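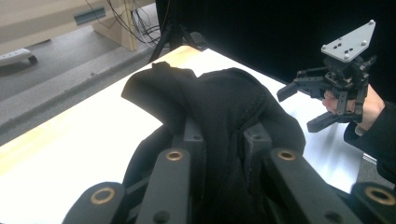

Why does a cloth-handling policy need a separate gripper-width channel when the pose track already covers the motion?

Because the pose track gives only the position and orientation of the tool. Grasp and release are changes in finger opening, and a policy trained on pose alone has no target for them.

Unit 4: From hand-held demonstrations to a trainable dataset

4.1 Streams

Each episode in the Altness set has three streams per hand: wrist video, tool pose and gripper width. The streams start at different times and run at different rates. Nekomel, the course toolkit, resamples pose and width onto the video timestamps. Position and width are interpolated linearly, orientation by slerp. Do not average quaternions component by component and leave them unnormalized; the Unit 3 submissions contained this error more than once.

Latency is measured per stream and subtracted before resampling. A constant offset left in the width stream teaches the policy to close early or late, and the error does not appear in the training loss.

4.2 Black cloth on a white surface

Auto-exposure settles on the white surface, and folds in black fabric end up within a few gray levels of one another. Feature trackers place almost no points on the cloth. For pose estimation this is acceptable, as a moving cloth would contribute bad correspondences anyway. For the policy it is a loss of information. Lock exposure per session and apply brightness jitter in training, with the same jitter for every image in an observation window.

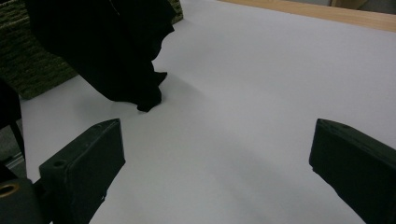 A reader of the earlier version of these notes objected that locking exposure only moves the problem, and that a plain white surface then clips and gives the tracker nothing either. The objection is correct. Check the histogram before locking, and keep textured fixed objects in view where the task allows it.

4.3 Filtering

The Altness set has 3,251 episodes. Nekomel rejects 445 of them on pose jumps and a further 22 on missing width samples. Rejected episodes are kept on disk with a reason code. Read the codes before changing a threshold.

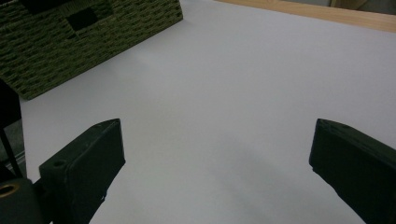

Idle segments need a separate rule. An open gripper with low tool speed may be a pause, or it may be the approach to a grasp, and trimming on speed alone removes both. The Mazandarani rule used in this course trims only where speed stays low and no width change follows within the action horizon. For two-handed tasks, apply the test to both hands jointly. One hand is often still while the other works.

4.4 Exercise

Take the first 1,000 accepted episodes. Train the baseline with and without idle trimming, using the same seed and step count. Report action error separately for pose and width. Submit the config files with the plots.

Coltmont course notes, revised July 2025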